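# How a Robot Learns by Being Shown

Think about how you learned to tie your shoes. Someone probably sat next to you and did it slowly, and then you tried. You got it wrong many times. After a while your hands knew what to do.

Some robots learn in a similar way. Scientists call it **imitation learning**. To imitate means to copy.

## The old way

For a long time, people told robots what to do by writing out every move. Go forward this far. Turn this much. Close the gripper. Open the gripper. A list like that is part of a computer program.

It works well in a factory, where every part arrives in the same spot each time. It works badly in a kitchen. If someone moves a glass the width of your thumb, the robot follows its list anyway and closes its fingers on air, or knocks the glass over.

## The new way

In the Sekdale project, the people teaching the robot did not write a list of moves. They guided the robot arm through the job by hand, over and over. The job was to work with drinks at a coffee machine.

Each time a person guides the arm from start to finish, it is called a **demonstration**. The Sekdale team recorded 2,981 of them. During every demonstration, the computer saved two kinds of information:

- what the robot's camera saw
- how the arm and the gripper moved

The camera is small and rides on the robot's wrist. Wherever the hand goes, the camera goes too. Imagine having an eye on the inside of your arm, just above your palm. You would see your own fingers all the time, and you would get a very close look at anything you were going to pick up.

## Learning from the recordings

Next comes a part called **training**. A computer program named Trekine looks at one picture from the recordings and guesses how the arm should move. Then it checks its guess against what the person did. If the guess is wrong, the program changes itself a little and tries another picture.

It does this again and again with pictures from all the demonstrations. At the start the guesses are very bad. Later they get closer to what a person would do.

Nobody tells Trekine what a glass is. It only learns that when the picture looks a certain way, the arm should move a certain way.

## Why glass is hard

You can see through a clear glass, and so can a camera. Most of what shows up in the picture is whatever is behind the glass or under it. The edges can be thin and faint. Shiny metal is tricky too, because it works like a mirror and shows pieces of the room. Bright light on a table can hide the pattern of the wood.

People are good at sorting this out. You know a reflection is only a reflection. A robot has to see many examples before it stops being fooled.

For this reason the team did not record everything in the same light. They recorded in the morning and in the late afternoon. They moved the glass between tries.

## The test

After training, the team let the robot work without anyone guiding it. They tested 4 versions of Trekine. The only difference was how many demonstrations each version had learned from.

Each version got 119 tries. A try counted as a success if the robot closed its gripper on the glass, lifted it, and set it down on the table without tipping it.

The version that learned from the fewest demonstrations succeeded 42 times. It often stopped too early or closed its fingers too high. The versions that learned from more demonstrations did better, and the one that learned from all of them did best.

The team also found something they did not expect. Demonstrations where the person made a small mistake and then fixed it were very useful. A robot that has only copied perfect moves does not know what to do when it is a little off. A robot that has copied some fixing can get itself back on track.

## What it still can't do

The robot learned one kind of job. If you gave it a spoon, it would not know what to do with it. Scientists are now working on robots that can use what they learned in one job to help with another.

## Words to know

**Demonstration:** one full example of a job, done by a person for the robot to copy.

**Gripper:** the part of a robot that holds things. Many grippers have two fingers.

**Imitation learning:** learning by copying examples.

**Training:** the time when a computer program practices and changes itself.

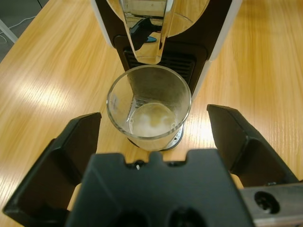 *A glass under the coffee machine's spout, seen by the camera on the robot. The black parts on each side are the gripper's fingers.*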